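Flalholm open day: where we are and what comes next

Date: 2/21/26

Hi all,

You asked for a shorter report this time, so I'll skip the spreadsheet and tell you how the open day went. Short version: really well, and busier than I'd planned for! We had about 50 people through the door, mostly from Haltus and the two care homes that might take part in the July trial. The sign-up sheet ran out of lines before lunch and I ended up taping a second one to the door.

The main demonstration was the hand-held gripper. Visitors picked it up, squeezed the handle and tried to grab everyday things from the table — a hairbrush was the one everybody wanted a go at (me included, when it was quiet). We kept each turn to a couple of minutes and let people swap in whatever they fancied next. A few of the care staff had very firm opinions about how you hold a brush when you're passing it to someone, and I wrote all of them down.

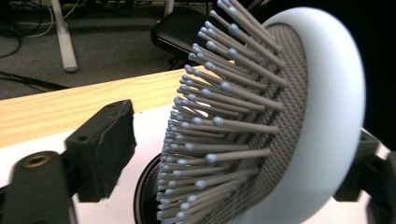 The questions were better than last year's, I thought. Lots on cleaning, lots on what happens if the thing gets dropped, and one long and slightly heated discussion on whether the finger pads should be softer. I'd like to try a softer set before July, and Polishchuk has quoted us $600 for them, delivery included. That would come out of the parts line, where we still have room.

Two things didn't go so well. The talk on Flukance, our recording software, was too long and too full of menus, and I could see people drifting off toward the coffee. Next time I'll cut it to one recording and one playback. And the signs from the parking lot were hopeless, so several people arrived late and a bit cross.

On the numbers you need: we collected 36 feedback forms, and 21 of those people asked to come back for a hands-on session. I'm typing up the comments now and will send them with the next budget update. Could you let me know by then whether the pads are okay to order? Delivery is slow and I'd love to have them fitted before the care homes visit again.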